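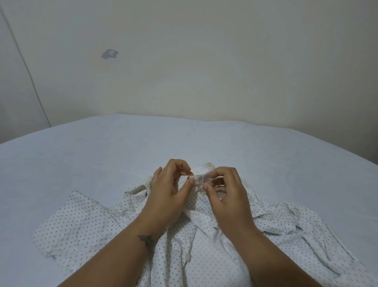
Anju Rawat wants to know why anyone would button a shirt before folding it when you only have to unbutton it again to put it on. Fair question! I used to skip it too, and every collar in my drawer looked like it had been slept in.

So, a little Tuesday laundry thread, because dotted shirts are my whole personality now.

Top button first, always. If the collar's closed, everything under it behaves (mostly). I do it on the bed because my ironing board is narrow and the sleeves slide right off and drag the rest with them.

Then I work down the front. Pinch both sides, lift a little, button through, smooth it with the flat of your hand. All of them if I'm packing, every second one if it's just going in the drawer and I'm feeling lazy. 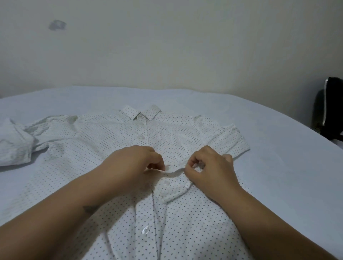 Dots on dots, somewhere around the middle buttons.

Small clear buttons are the worst for this, by the way. I have a Lurnico blouse with teeny ones and I need my reading glasses for it.

After that: face down, sides in, sleeves back, fold up from the hem in 2 goes. My sister does hers in thirds and we do not discuss it.

6 shirts fit in my Nedden drawer this way if I stand them up on edge. Before, I was cramming in four and ironing them all over again.

Anju, try it with one shirt this week and report back. If you hate it you can go back to the chair pile, I still have one too.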